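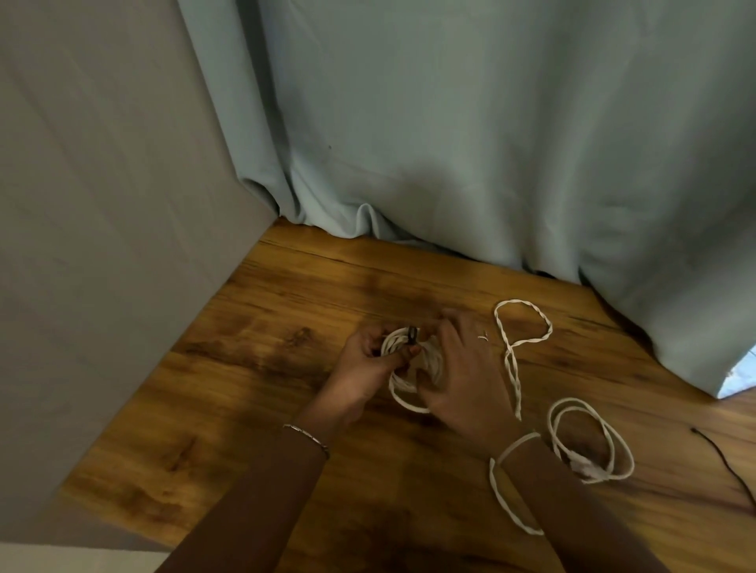
Bodik Shared Workshop / Teaching Arms Group

Tips for recording cord and cable demos
Updated 24th September. Quick notes, add your own at the bottom.

Before you start

Do it by hand first. Bare hands, no controllers, the whole wrap start to finish. If you can't say out loud what your left hand is doing, you're not ready to teach it to an arm.

Pick one wrap and stick with it. Over-hand, same direction, same hand holding. We had 149 takes of the Irero job where half went clockwise and half didn't. Useless mix. Sorted them in the end but it took most of October.

Hands where the camera can see them. Sleeves pushed up or close fitting. Look at the first take before you do the next one.

Slow is fine, stopping is not. A long pause gets learned as part of the job. If you need to think, end the take.
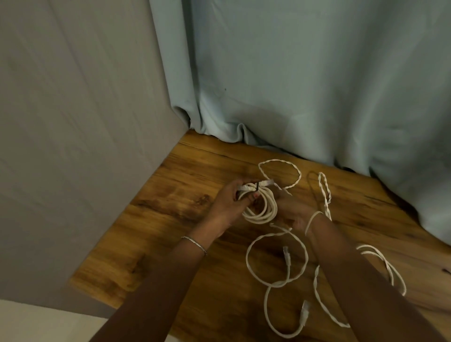 Ties go on last and they are where most takes get thrown out. The arm learns whatever you do right before the twist, so if you shuffle the coil around for ten seconds looking for the ends, it will shuffle too. Bring both plugs together first, like in the shot with the two connectors up by the left hand and the black tie right beside them. Then tie. Also watch the wrist thing: a loop of cable hanging over your right wrist is easy to miss while you're working, and a gripper has no good way to copy it. Shake it off before you go on, keep the take if the shake is quick.

Moving to the controllers

Fitzgerald rig is the one with the lighter triggers. Book it if you're new. Clerow rig is fine for big moves, twitchy on small stuff.

- Clutch out before you scratch your nose. Please.
- Squeeze half way for cord. Full squeeze flattens the coil and it springs when you let go.
- Park one arm if you aren't using it, don't let it hover over the pile.
- Stiff cable: bigger loops. Soft cord: any size, but keep it the same all sesson.
- Dropped it? Pick it up and carry on. Recoveries are worth having. Dropped it twice, end the take. 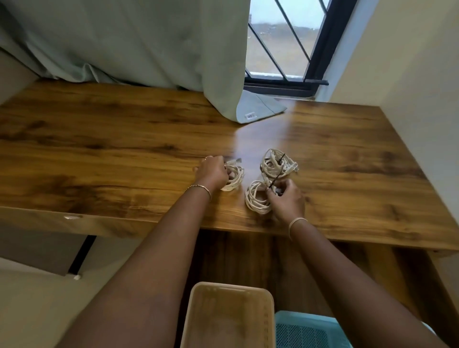
Leave some mess in

Neat piles make a lazy arm. Toss the cords down, don't arrange them. Leave a finished coil next to the one you're working on now and then so it gets used to ignoring one. Change the starting spot every few takes. Left, right, up against the back.

How many is enough? For one wrap on one kind of cord we aim for 900 good ones. The full set is at about 3000 and still gets muddled on braided stuff, so if you have a
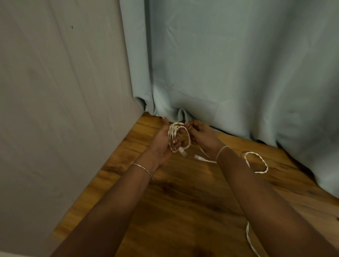
spare evening, do braided. Twisted counts too, log it seperately.

Naming and saving

Cord type, wrap direction, your initials, take number. In that order. Keep each take under 90 seconds, the player chokes on longer ones.

Bad take, mark it bad. Don't delete.

Batteries back on the charger when you leave.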